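**Werkstattbuch, Mai – Panelprüfung Mundeck**

Das zweite Mustergerät von Mundeck ist seit heute früh am Messplatz. Gleiche Firmware wie beim ersten, laut Aufkleber aber eine andere Panelcharge. Einlaufzeit wie gehabt, danach Weißbild und Graukeil.

Spitzenhelligkeit im kleinen Fenster: 2000 cd/m² kurz nach dem Umschalten, dann regelt das Gerät herunter. Beim Vollbild bleiben um die 133 übrig, das ist weniger, als ich nach dem Datenblatt erwartet hätte. Gorazd Ionescu hat mit seinem Gulier-Messkopf gegengemessen und liegt praktisch auf demselben Wert. Am Sensor liegt es also nicht.

Auffällig ist die Abdunklung in der linken unteren Ecke. Bei Grau 12 % deutlich zu sehen, bei hellerem Grau kaum noch. Das erste Muster hatte das nicht. Rückwand noch nicht geöffnet, erst will ich die Antwort von Mundeck.

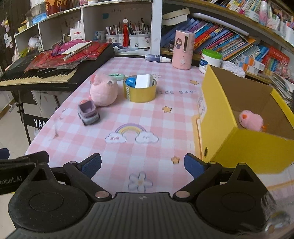
Muss die Bewegungsglättung für die Messreihe mit Zonthorpe-Testsequenzen abgeschaltet sein?

Sie bleibt aus, ebenso der Umgebungslichtsensor und die Kontrastautomatik. Der Bildmodus »Kino« schaltet nur die ersten beiden ab, die Kontrastautomatik muss man im Untermenü einzeln suchen. Nach jedem Werksreset wieder kontrollieren.

HDMI 2 verliert beim Wechsel von 24 auf 60 Hz gelegentlich den Ton. Mit dem Zuspieler von Mạch reproduzierbar, mit dem alten Player bisher nicht. Kabel getauscht, kein Unterschied. Nach Aus- und Einschalten des Receivers ist der Ton wieder da. Könnte am Handshake liegen, Protokoll mitschneiden.

Offen:

- Gammakurve im HDR-Modus, Stufe 19 springt – nochmal messen
- Leistungsaufnahme im Standby über Nacht
- Messdateien von Gorazd in den gemeinsamen Ordner legen

Standfuß wackelt weiterhin, Schrauben sind fest.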